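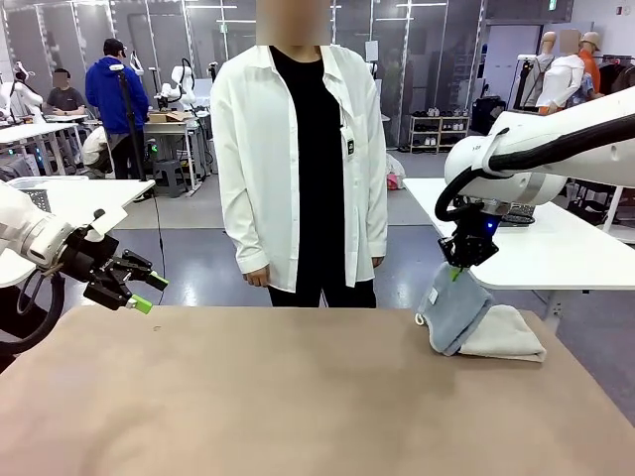
Figure 1. Right gripper on the blue-gray towel, left gripper open.

Towel folding with two arms: project report
Sixten Strömberg
Summer project course, Utville
July 20, 2019

1. What we were asked to do

The assignment was to get a two-armed robot to take a towel from a table, fold it, and put it on a pile. The course page called this "a solved problem at small scale." I would like to meet the person who wrote that. Our group picked the towel task over the shoe sorting task, which the Tolau group took, mainly on the grounds that towels don't have a left and a right.

I was the one in the group who doubted the project from the start, and the others agreed I should write the report. What follows is my reading of our results. Willia, our name for the control program, did some things well. I don't think it folds towels in any sense a hotel would pay for.

2. Method

We recorded 365 demonstrations over 13 working days. In each one, a group member guided both arms through a complete fold, starting with the towel flat on the table and ending with it on the pile. The program was then trained on those recordings and had to repeat the job on its own.

The choice of gripper fingers took longer than it should have. Bare fingers slid off the cloth. The rubber tips grip much better, but they also like to pick up two layers when you want one, and when the towel is going on top of another towel that is a real problem. We kept the tips and accepted the double grabs.

We also argued over what counts as a success. The first draft of our plan said "the towel is folded." Öberg, the group next to us, had the same wording and was scoring crumpled balls as folded if two edges met somewhere. We changed ours: all corners within a hand's width of where they should be, nothing hanging off the pile, and no human touching the cloth after the start. I still think a hand's width is generous.

3. Results

We ran 30 test folds with the final version. Under our rule, 13 passed. If the loose rule had stayed in place we could have claimed a good deal more, and I suspect some of the numbers in older course reports were made that way.

The failures were not spread evenly. The first half of the fold mostly went fine. The placing is where things went wrong, and most often it was the right arm. It comes down on the pile, pinches, and then has to let go without dragging the top towel along with it. In 4 of the runs it pulled the lower towel out of place too, so we lost a fold that had already been counted as done in the run before. We did not subtract those from the score – I wanted to, and was outvoted.

The left arm had a different habit. After its part of the fold it would sometimes wait with the gripper open and never come back in to help. The training recordings have pauses in them, where whoever was guiding the arms stopped to think, and my guess is that the program learned the pauses along with everything else. We have not tested this.

4. What I would not claim

The test towels were the same towels we trained on. So was the table, and so was the lighting. When we tried a thicker bath towel at the end of the project, outside the official runs, the program treated it like the thin ones and pushed it across the table. One try proves little, but I noticed that we did not try again.

The tags are another weak point. A towel with a tag on the edge gives the program something to find, and it may be lining up on that instead of on the corners. The simple check would be to cut the tags off and repeat all 30 runs. We ran out of lab time, and the towels belong to the department.

I also can't say that the program beats a fixed set of motions. We never wrote one to compare with. With a towel always laid down in the same spot, a fixed routine might have scored just as well and needed none of the recordings. The next group should write that first, even if it takes a week.

5. Work left over

The recordings and the scoring sheet are in the shared folder under Willia, with the failed runs kept in. Runs where we disagreed on the score are marked with both votes. The release motion of the right gripper needs to be slower, and the opening should be wider before the arm lifts – the change is in the code but was made after the test runs, so none of the results above include it.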